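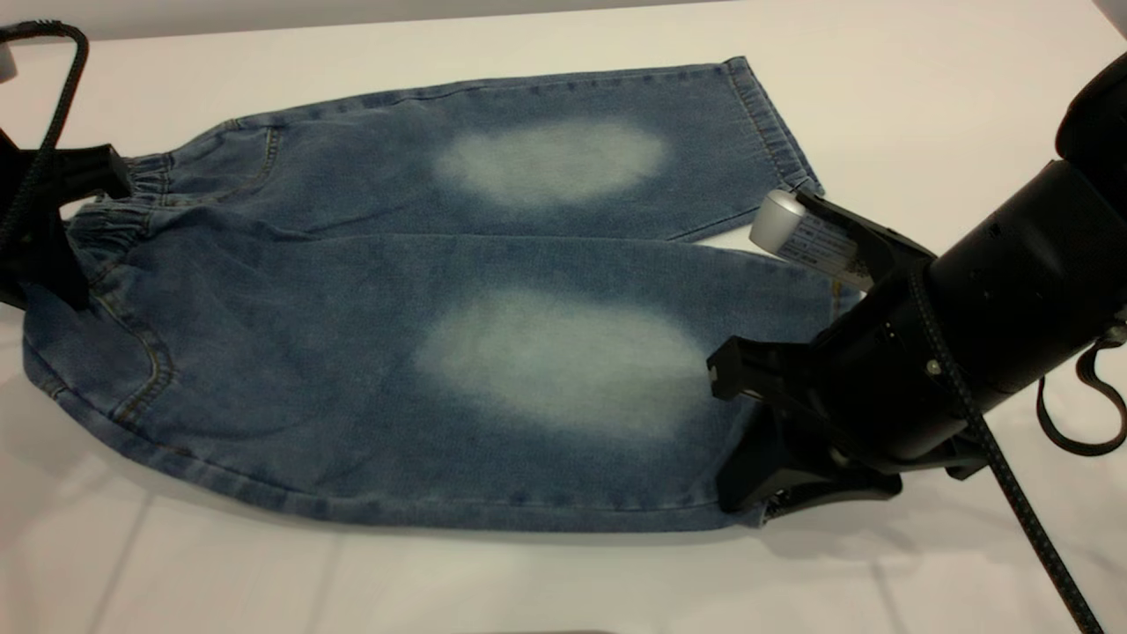
Why Do Jeans Have Pale Knees?

Most jeans are made of denim, a strong cotton cloth. Denim is woven from two sets of threads. One set is dyed blue and the other is usually left white. Turn up the bottom of a leg and you will see that the inside looks lighter than the outside.

The blue dye is called indigo. It does not soak all the way into the thread. It mostly stays on the outside, and the middle stays white. When denim rubs against things, a little blue comes off and the white begins to show. Knees get rubbed a lot, so they fade first.

Some jeans have pale knees when they are still new in the store. The factory fades them on purpose. Workers may rub the cloth with sandpaper or use a laser. Stone washing is another way. The jeans go into a huge washing machine with pumice, a light, rough rock that comes from volcanoes.

Children's jeans often have elastic at the waist. It pulls the cloth into little folds and stretches when you pull them on.

Try this: Lay your jeans flat on a table with one leg on top of the other. Look for the palest patch and the darkest one. Check near the seams, inside the pockets and under the cuffs.

Words to know
Indigo: a dark blue dye
Hem: the folded and sewn edge of cloth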